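I cook lunch for a company canteen, and since December I have been hearing that a robot called Filip is going to give me my afternoons back. I'd like to know what I'm supposed to do with them, given that my contract is being rewritten to leave them out.

The short version, for anyone who missed my last post. Our caterer, Grornalano, signed up with an outfit called Pultero to put an arm in the prep kitchen. It won't cook. It will do what the slides call cold storage handling, meaning bowls and jars in and out of the refrigerator, leftovers put away, shelves kept in order. The kitchen serves 234 people on a normal day. I have no idea how many times we open that fridge door, and I doubt Pultero knows either, but the slides say 91 minutes a day will be saved. They don't say whose minutes.

We got a presentation at three in the afternoon, when half of us should have been scrubbing down. Most of it was simulation. A white arm, a very clean kitchen, a wooden bowl and a refrigerator with hardly anything in it.
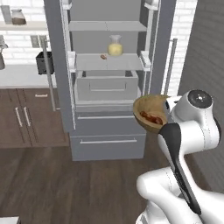
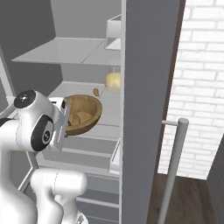 Delia Ciobanu wrote to me after I complained about all this on the staff list, and she thinks I'm being unfair. At her last place they had a similar arm for one winter, and she says the bending and reaching did go down and her shoulder was better for it. What she didn't like was that two of the part-timers were moved to a different site by spring, and the ones who stayed spent their time labeling everything so the machine could cope. Her advice was to stop arguing about whether it works and ask for the staffing plan in writing.

Fair enough, and I've asked. The answer was that staffing is "under review," which I have heard before, back when they brought in the Irkuto ordering screens and the front counter went from four people to two.

I'll grant that a bad shoulder is a bad shoulder. If the thing lifts the heavy trays I will be the first to say thank you. But our fridge at noon is 3 deep in tubs with somebody's soup balanced on top, and putting things away is also when I check what's gone off and decide what tomorrow's special is going to be. I asked who does that part now. The man from Pultero said it could be "added to the workflow," and then he asked if there was any coffee left.

The trial costs 700 a month, according to the sheet left on the printer. I've put in for the next meeting, and I'm bringing the rota with me.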